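Drucken | Als E-Mail versenden

Ticket 814: Auftragsbestätigungen aus dem Blumenshop kommen doppelt an
Produkt: Avura Shopverwaltung
Gemeldet von: Hilde Bosman, Blumen Peeters
Bearbeitung: Damilola Ogunleye
Status: gelöst

Meldung
Seit dem Update im März erhalten manche Kunden zwei Bestätigungen für dieselbe Bestellung. Beide Mails haben die gleiche Bestellnummer, aber unterschiedliche Uhrzeiten. Betroffen sind nur Sträuße mit Grußkarte. Bezahlt wird nur einmal, im Kassenbuch stimmt alles. Im Laden wurden deswegen schon zwei Sträuße doppelt gebunden.

Rückfrage Support
Bitte die Bestellnummer eines betroffenen Auftrags schicken und angeben, ob die Grußkarte als eigener Artikel oder als Option angelegt ist.

Antwort Kundin
Bestellnummer 1477, Strauß in blauem Papier. Die Karte ist eine Option. Beim Artikel ohne Karte tritt der Fehler nicht auf, das habe ich mit einer Testbestellung um 16:20 Uhr geprüft.
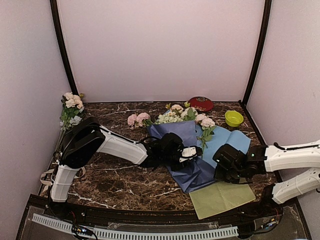

Analyse
Im Versandprotokoll stehen zu 1477 zwei Einträge im Abstand von 3 Sekunden. Der erste wird beim Speichern der Bestellung ausgelöst, der zweite beim Speichern des Kartentextes. Die Regel »Bei Änderung erneut senden« war nach dem Update wieder aktiv, obwohl sie vorher abgeschaltet war. Cache geleert, ohne Wirkung. Mailvorlage neu angelegt, ebenfalls ohne Wirkung.

Lösung
1. Einstellungen > Benachrichtigungen > Regeln öffnen.
2. »Bei Änderung erneut senden« deaktivieren und speichern.
3. Warteschlange anhalten, offene Duplikate löschen, Warteschlange wieder starten.
4. Testbestellung mit Grußkarte auslösen.

Rückmeldung Kundin
Testbestellung mit Karte ergibt jetzt eine Mail. Der Kartentext steht vollständig drin. Die Umlaute auf dem Lieferschein sind weiterhin falsch, dafür mache ich ein eigenes Ticket auf.

Interner Vermerk
Verhalten an Pieter Jansen (Entwicklung) weitergegeben. Das Update darf abgeschaltete Regeln nicht zurücksetzen. Bis zur Korrektur bei ähnlichen Meldungen zuerst Schritt 1 prüfen.

Drucken | Als E-Mail versenden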